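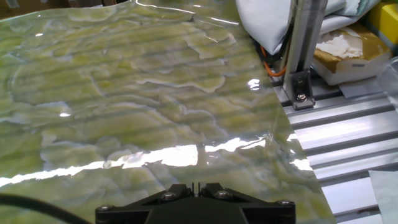
Getting the bench ready before you compare grippers

If you have two grippers to choose between and only one afternoon to do it in, spend the first part of it on the bench and leave the grippers in their boxes. I know that's dull, and I have skipped it myself more often than I'd like to admit, but a fair comparison is mostly a tidy one, and a bench that changes halfway through will have you arguing over nothing until teatime.

A slatted aluminium bench is lovely for bolting things down and dreadful for small parts, which find the grooves the way coins find the back of a sofa. Lay something flat over the middle. A length of patterned table covering does very well, and you can wipe it down after. Do check it for glare, though, especially if it's shiny. Look at it through the wrist camera with the arm at working height, then again from your overhead camera, as a shiny patch in one view may be nowhere near the shiny patch in the other. If the bright band falls across the spot where you want your parts, shift the parts along, or turn the lamp to the wall. Let the sheet lie overnight with a few heavy books on it if it has come off a roll, or the ends will curl up and nudge things about.

Choosing what to pick up

Try your grippers on the awkward thing you really mean to handle. Foam blocks are kind to every gripper ever made and tell you very little. I'm very fond of pipette tip racks for this (Deirdre Sheehan put me on to them when we were setting up at Jollcombe, and I've never gone back). They have straight sides to take hold of, a hinged clear lid that swings about if you let it, and a grid of little holes which makes it very easy to see if the rack has gone crooked.

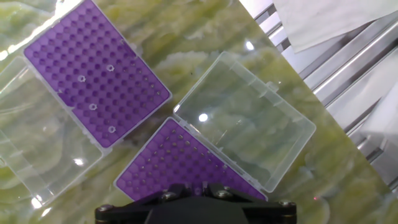
Have one rack nearly full of tips and one nearly empty if you can manage it, because the weight is different and so is the way they slide. Open the lids right back before you start, and decide which way each one should lie. A lid hinged towards the gripper is a much harder job than one hinged away from it, and if you let it vary from one go to the next you'll end up testing the lids! A pencil tick on a scrap of masking tape at two corners of the rack is enough to put it back in the same place each time.

Clear plastic is a trial for cameras, I should warn you. The pattern of whatever is underneath shows straight through it, so judge your position from the coloured part of the rack and treat the lid as something to keep clear of.

Running the comparison

When we had the Vilell gripper and the Notix one side by side, I gave each of them six goes at every job and wrote down the result before touching anything. Six isn't many, and Concetta Fabbri would like it known that she asked for more, but it was enough for us to see that the Vilell was happier with straight-down picks and the Notix was better at setting a rack down gently. Keep the speed the same for both. Keep the same person on the controller as well, if you're driving by hand, and swap which gripper goes first after lunch so that a practised hand doesn't flatter the second one.
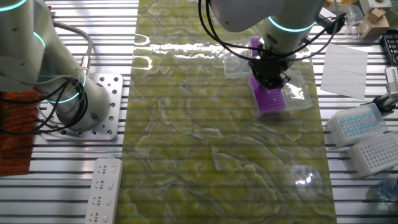

Watch the pressing as well as the picking. A gripper that comes down a whisker too low will push a rack into whatever is under it, and you may not notice until you hear the plastic creak. Come down in small steps on the first go, stop at the height you like, and write that height on your sheet.

Cables and clutter

Cables deserve ten minutes of anybody's morning. Run the arm slowly through its furthest reach with the gripper on, and watch the slack the whole way round. You want loops loose enough that the wrist can turn freely, and tied back well enough that they don't wander in front of the camera. Soft hook-and-loop straps are much nicer than zip ties, which have to be cut off every time you change your mind. 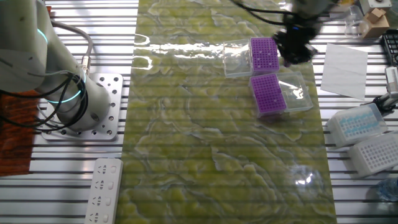

Put the power strip down before the arms are switched on and then leave it be. I like mine along the edge of the covering, within reach of my hand but outside the patch where the gripper works. Spare boxes, bottles and paperwork can live at the far side, so long as they stay put for the whole session. Moving a box between runs can change a shadow, and I lost most of a Tuesday to that very thing.

Wipe the gripper fingers with a dry cloth between sets, and have your notes typed up the same evening while you can still read your own writing.

More workshop tips
Keeping small screws out of bench grooves
Labelling cables so you can find them again
Rizzi clamps: which size for which job
Taking the shine off a table covering
A simple score sheet for pick-and-place trials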